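Shared shop in Kisness gets its puzzle arm moving

Posted 08/01/2021

KISNESS - The robot arm at the Talgate shared workshop is up and running, sort of. Members have been at it since early July, evenings mostly, and this week they had it working over a kids' number puzzle on the bench along the back wall.

Trevor Mapplebeck started the build after a motor job at work left him with a box of parts and, he says, "no good excuse." Budget was $1000. Spent so far: $932, and that's before the second power supply, which is still on order from Kerkov and is late.

The goal is simple to say. Arm picks up a wooden number, finds the cutout that fits, sets it down. A four year old can do it. The arm mostly can't, yet.

"Picking up is fine, we get that most tries now," Mapplebeck said. "Its the last little bit, lining it up. You're off by a hair and the piece just sits on the rim."

Two cameras on the job, one down at the gripper and one fixed by the table.

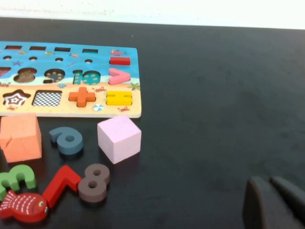
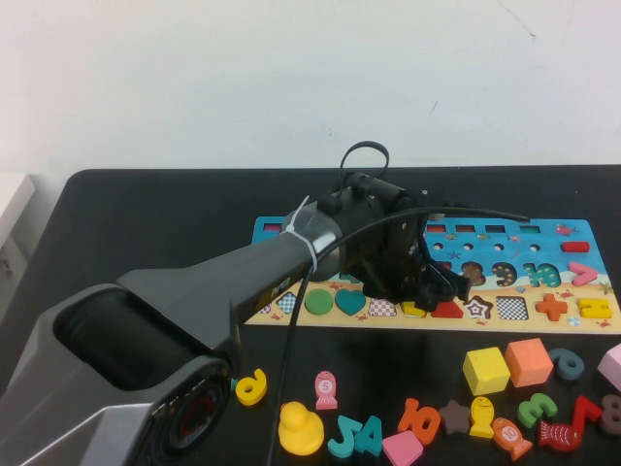
Ívar Hafþórsson is doing the software. He wants 300 logged runs before anybody touches the grip settings again, and the group is at 200. Each run gets written up by hand in a notebook as well as saved to the computer, after a bad drive ate the first week of work in July. Lesson learned. Backups now go to two places.

Cable routing has been the other headache. An early version snagged on the elbow and pulled a connector loose, so that whole section got redone. Hafþórsson would like a proper sleeve on it. Mapplebeck would like to stop buying things.

Why a toy puzzle? Cheap, says Mapplebeck, and the pieces are all different shapes, and you can tell right away if it went in or not. The next target is sorting screws and washers for the parts wall, a chore that everyone at Talgate has been dodging for years. No date on that one.

Some money may be coming. The group has asked the Þórarinsdóttir fund, which gives small grants to local workshops, for help with a stiffer base and better motors for the wrist. They expect to here back by the end of the month. If it's a no, they'll carry on with what they have, slower.

Members can stop in and watch most evenings after six. Please ask before reaching over the bench, the stop button is on the left and the arm doesn't know you are there. Kids are fine with an adult along.

Anyone with a spare power supply, or who has done camera calibration before and didn't hate it, should leave a note for Mapplebeck at the front desk.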